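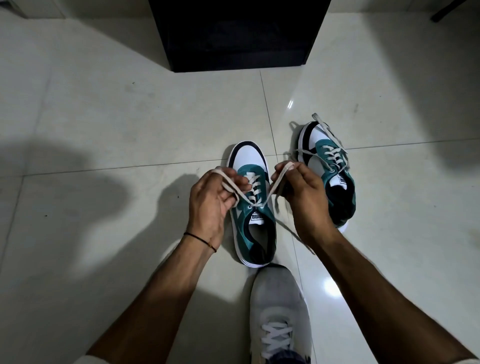 Abb. 1: Schnüren eines flachen Sneakers, Ansicht von oben.

November
Von Sumaiya Barua

3 Vorgehen und erste Beobachtungen an der Strecke

Ich gebe zu, dass ich mit einer ziemlich naiven Vorstellung nach Garow gefahren bin. Hobbyrennfahrer auf dem Motorrad, dachte ich, reden in der Pause zwischen zwei Läufen über Reifen, Übersetzung und den Kerl, der ihnen in der Schikane die Tür zugemacht hat. Machen sie auch! Aber viel öfter ging es darum, wo genau man gebremst hat, und wie sicher man sich da ist. Daraus ist meine Fragestellung entstanden: Wie gut stimmt der Bremspunkt, den Amateure nach dem Lauf aus dem Gedächtnis angeben, mit dem überein, den die Aufzeichnung zeigt?

Mitgemacht haben 21 Fahrerinnen und Fahrer aus dem Flarnetti-Cup, alle mit eigener Maschine und gültiger Lizenz. Ich hätte gern mehr gehabt (wer hätte das nicht), doch wer zwischen Training und Rennen noch Kühlwasser nachfüllt und nebenbei ein Brötchen isst, hat eben wenig Lust auf Fragebögen. Gefahren wurde mit den Datenloggern von Weseo, die ohnehin in vielen der Motorräder stecken. Wo keiner verbaut war, habe ich ein Leihgerät unter den Höcker geklebt, und zwar so, dass es beim Hanging-off nicht stört.

Insgesamt konnte ich 53 Läufe auswerten. Die Befragung fand immer direkt nach der Einfahrt in die Box statt, Helm ab, Stift in die Hand, noch bevor jemand auf den Laptop schauen durfte. Auf einer Streckenskizze sollten zwei Bremspunkte eingezeichnet werden, nämlich der am Ende der Start-Ziel-Geraden und der vor der Hegazy-Kurve. Die beiden Stellen habe ich mit Absicht gewählt. Am Ende der Geraden stehen Schilder, da kann man sich schön festhalten. Vor der Hegazy-Kurve gibt es nur einen Flicken im Asphalt und ein Stück Zaun, und die Kuppe nimmt einem bis kurz vorher die Sicht auf den Scheitel.

Was mir beim Auswerten als Erstes auffiel: Am Ende der Geraden verlegten fast alle ihren Bremspunkt zu weit nach hinten. Sie glaubten also, später gebremst zu haben, als es der Logger hergab. Ich musste ein bisschen lachen, als ich meine eigenen alten Aufzeichnungen danebenlegte, denn dort sieht es kein Stück besser aus. Vor der Hegazy-Kurve streuten die Angaben dagegen in beide Richtungen, und zwar auch bei Leuten, die hier seit Jahren fahren.

Schwierig war die Frage, was überhaupt als Bremspunkt zählt. Manche legen den Finger schon früh an und bauen den Druck ganz sanft auf, andere greifen zu wie an einem Notausgang. Ich habe mich für den Moment entschieden, in dem die Längsverzögerung den Wert beim bloßen Gaswegnehmen klar übersteigt. Bei den sanften Bremsern liegt dieser Punkt vermutlich etwas zu spät, was den Fehler am Ende der Geraden eher kleiner erscheinen lässt, als er wirklich ist.

Einen Zusammenhang mit der Rundenzeit habe ich übrigens erwartet und in der Form nicht gefunden. Die Schnellen verschätzten sich am Ende der Geraden genauso fröhlich wie die Langsamen. Unterschiede zeigten sich erst beim Vergleich von Lauf zu Lauf, und damit befasst sich Abschnitt 4.

Zuletzt aktualisiert: November, 16:40 Uhr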